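Print this page | E-mail this page

Speaker notes: Choosing a hand for the Genenmont bench
Afternoon session, 3 p.m. slot

Slide 1. Start with the question we had in April. We had one arm, one controller and two end effectors on the shelf – the Keltaleck parallel gripper and the four-finger Altodura hand with a thumb. Which one should stay on the arm for mixed small parts?

Slide 2. Test setup. Same arm, same table height, same lighting for both. 300 picks each. Parts went out in the order on the printed sheet. A pick counted if the part was lifted, carried to the tray and let go inside the line. Anything dropped on the way was a miss, even if it landed in the tray.

Slide 3. Results. The two-jaw gripper made 217 of 300 on the first day with the default settings. Let people read the table before going on. Most of the misses were round parts and soft ones. The jaws are fast and easy to program, and we swapped the pads in a few minutes.

Slide 4. The hand. Setup took longer. We had 17 grasp presets to begin with and cut them to 3 by the end – pinch, wrap and a flat pinch for thin parts. Fewer presets made the picking code shorter and the operators stopped asking which one to use. Say that the hand is bulky and needs room on the thumb side, so approach angles matter more than with the jaws.

Slide 5. Wrist camera. The Aydoğan unit sits close to the palm. With the hand mounted, the fingers take up a lot of the view and bright surfaces wash out. We locked exposure and turned the overhead light down. If someone asks about a second camera, yes, we tried a fixed one on a post. It helped with planning the approach and did little for the last inch.

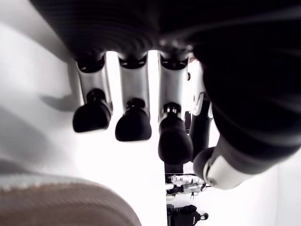 Slide 6. What we kept. Jaws for boxed and flat-sided parts, hand for everything else, and a tool changer on the order list. Leave time for questions on cable routing.

We use cookies to remember your settings. By continuing to use this site you accept our cookie policy.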